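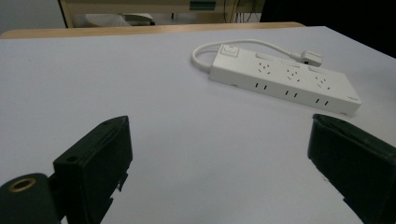 Extension leads on a desk or workbench should be added up before anything is plugged in. Take the wattage from each appliance label, total the figures and compare them with the rating marked on the lead. A strip with a rocker switch at one end and three sockets along the top, plus pairs of slots down the front side, offers more outlets than most desks need, and the rating covers all of them together. Heaters, kettles and irons go straight to the wall.

Position. Keep the strip on a hard surface, clear of curtains and paper, with the switch within reach. Leave 7 cm behind it for bulky adaptors.

Cord. Straighten it fully before use under load. Do not run it beneath a rug. For storage, wind in loops around 32 cm across and fasten with 2 fabric ties — wire ties can cut the sheath.

Cleaning. Unplug at the wall first. Wipe the housing with a dry cloth and brush dust from the slots. Discard any strip with browned plastic or a plug that sits slack in its socket.

Workshop > Electrical > Extension leads

Contact Begoñe Barrios | © Fornell Household Notes | Back to top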